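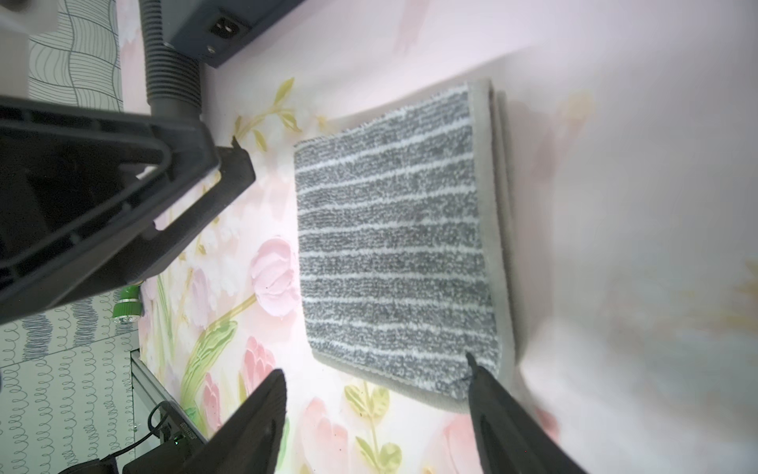

Transfer slips from the Vidard line, second batch. Renato Ledesma sorted 2916 by time stamp and set aside 746 with no legible hour. Those go back in the box until we agree on a rule.

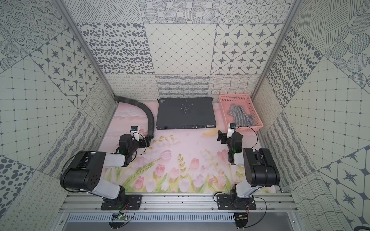
Route colors for the fare zone map still need work. Zones 2 and 3 look the same once photocopied. Tried a darker green for 3 - better. For zone 1 I'd go with a pale pink close to the background of the tulip mat, with black type over it.
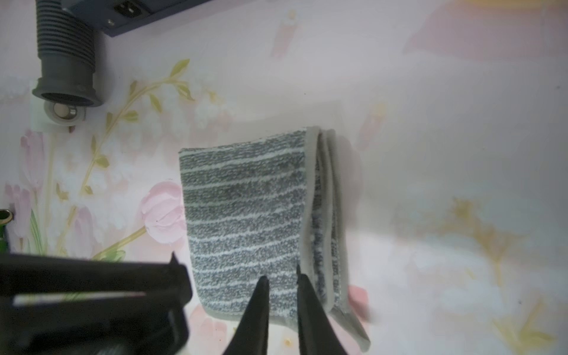 Pridville, 10/1/06

Sunday service only, so rode the 48 out to Sison and back. Driver took expired slips both ways. Tươi Thái has the July slips and will check whether weekends run high there too.
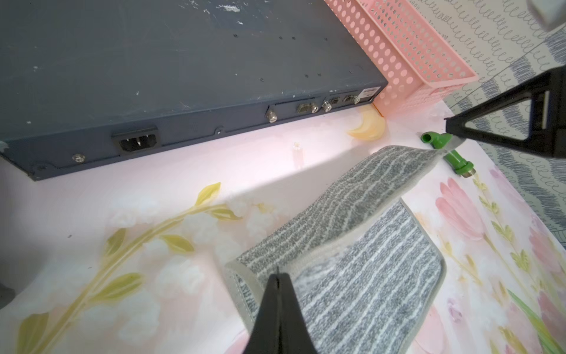 Does a late bus extend the transfer window?
The printed rule says 90 minutes from the stamp, late bus or on time. Drivers seem to use their own judgment.

Still to enter: slips 751 and up.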